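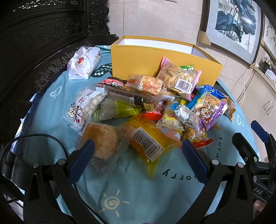

Bridget Oakshott
Consumer columnist
2021-12-25

I wanted to buy a lampshade. That was the whole of my ambition one evening in May, and I'd found a nice one on the website of a shop called Primus, put it in the basket and got my card out. Then up came the page I have learned to dread: create an account to continue.

I didn't want an account. I'm unlikely to need another lampshade before I'm seventy. But there was no way round it, so I made up yet another password (capital letter, number, symbol, not the one you first thought of) and handed over my date of birth, my phone number and a "preferred title" from a list that included Wing Commander. The shade arrived and it's lovely. The account is still there, and so is my date of birth.

I think shops should have to let you buy things as a stranger. We can all do it on the high street. I can walk into the hardware place in Flaltley, pay for a packet of hooks and walk out again, and the man behind the till has no idea when I was born. He has never asked and he still seems to make a living.

The usual answer is that an account is for my convenience. Well, let me be the judge of that! If I buy cat litter from the same site every month, then yes, please remember my address. I'm happy with my Ivia account for that very reason, and I opened it on my own say-so after they'd let me order as a guest 4 times. I got to know them a bit first. It felt like manners.

What bothers me more is what happens to all the accounts we forget. I sat down with a pot of tea and searched my email for the words "welcome" and "verify", going back as far as I could bear, and I found more than 100 of them. A theatre I visited once. A firm that prints names on pencils. A parking app for Dumlao, where I spent a single wet afternoon and have no plans to return. Every one of those places has a bit of me on a computer somewhere, and I've no idea how well any of them looks after it. Some may not even be trading.

So I started closing them, and this is where I got cross. Opening an account takes 40 seconds. Closing one can take a week. One site had no button for it at all, just a form that went to "the team", who wrote back asking me to prove who I was by sending a copy of my passport – which they had never had and were certainly not getting now. Another told me I'd lose my 600 loyalty points. I hadn't known I had any, and for a moment I'm ashamed to say I wavered.

I know there are rules already, and that I've a right to ask for my details to be removed. I'm glad of it. But a right that needs a free evening and a stubborn streak isn't much use to my mother, or to anyone with small children and a job.

My own rule would be short enough to fit on a till receipt. Guest checkout on every site, shown first and in the same size letters as the other one. A closing button on the same page as the password settings. And if I haven't logged in for two years, send me one email, and if I don't answer, get rid of the lot.

Shops will grumble that they'd lose touch with their customers. Perhaps they would, with some of us. If I ever want another lampshade I know where they are.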